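Demonstration Recording FAQ: Hand Guiding and Remote Control
Posted December 17, 2020 by the Totell Demonstration Desk

What is the difference between hand guiding and remote control?
In hand guiding, the operator holds the arm behind the wrist and moves it through the task while the joints are slack. In remote control, the operator moves a leader arm at the desk and the working arm follows. Both produce the same file: joint angles, gripper opening and wrist video on one clock.

Which one should I use?
Remote control for anything involving the wrist view. Hand guiding puts sleeves and fingers into the video, and a policy trained on it may come to depend on them. Hand guiding is still accepted for force-heavy tasks such as drawer pulls.

How many demonstrations does a task need?
200 for a single-object pick. Tabletop tasks with mixed objects take more. The Pludham tabletop set closed in April with 397 accepted episodes.

Can I pause in the middle of an episode?
Up to 2 seconds. Longer pauses teach the arm to wait, and the checker rejects them. If you lose your place, end the episode and mark it as aborted.

Should I delete failed grasps?
No. Mark them as failed and keep the file. A missed grasp followed by a clean recovery in the same episode counts as a success and should be marked that way.

The follower arm lags behind the leader. Is the episode usable?
Small lag is normal and is corrected from the timestamps. If the gripper closes visibly later than your hand does, stop and restart the link. Do not compensate by closing early - the offset ends up in the data.

Does the table have to be tidy?
No. Clutter is part of the tabletop task. Leave neighboring objects where they are between episodes unless the task sheet calls for a reset. Pieces that touch each other are the harder case: the fingers need clearance on both sides, and closing across a row can drag the next piece along. Approach from directly above, line the fingers up with the piece you want, then descend.

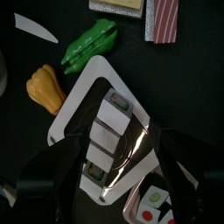 Wrist view, play-food task: four toy sushi pieces in a row on the square plate, with a gripper finger to either side.

What about shiny plates?
Use them. Glare moves with the wrist and the model has to cope with it. Change the lighting only if a reflection hides the piece you are reaching for.

Where do I send finished episodes?
Copy them to the Wadton share under the task name. Kim format is required - the older format is no longer read by the checker.

Related items
Leader arm calibration, step by step
Marking episodes: success, failed, aborted
Converting old recordings to Kim format
Pludham tabletop set: release notes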